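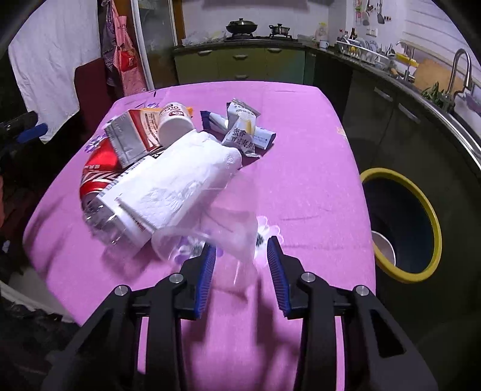 I'd been nagging Lidport for a tour since August, and on Monday they finally let me in. I figured I'd see the sorting hall first, but our group went straight to the training kitchen, which looks so much like somebody's home that I nearly took my shoes off! Stove, dish rack, aprons on the wall, a table with a flowered cloth, and on the table a heap of trash: bottles, a juice carton, snack wrappers, the works.

The operators in there used to stand on the picking line next door. Now they spend part of each shift clearing up by hand with a two-finger gripper, over and over, so the robots can learn from it. I got a turn (of course I asked) and wow, a crumpled plastic bag is a slippery little beast. I chased mine across the cloth twice. The woman coaching me told me to go in lower and slower, and she was right.

Her take on the change was mixed. Her shoulders feel great and she likes the quiet. She misses the radio and the gang on the line, though, and she said the first weeks felt like being bad at something she'd done for 15 years. The pay grade went up one step after the Cemia arms were installed, but the night bonus went away with the night shift, so for some folks it came out about even. People were pretty open about that, even with the manager standing right there.

Then on to the hall, earplugs in. The arms handled 621 pieces in the hour before we came through, and the board by the door said 143 of those went back for a person to check. Foil wrappers are still the big headache. The two checkers sit on real chairs now, with a foot pedal to stop the belt, and both of them wanted to talk about the pedal (it sticks).

Coffee afterward was good, the cookies were better. The Urquijo plant does tours too, and I've already put my name on their list.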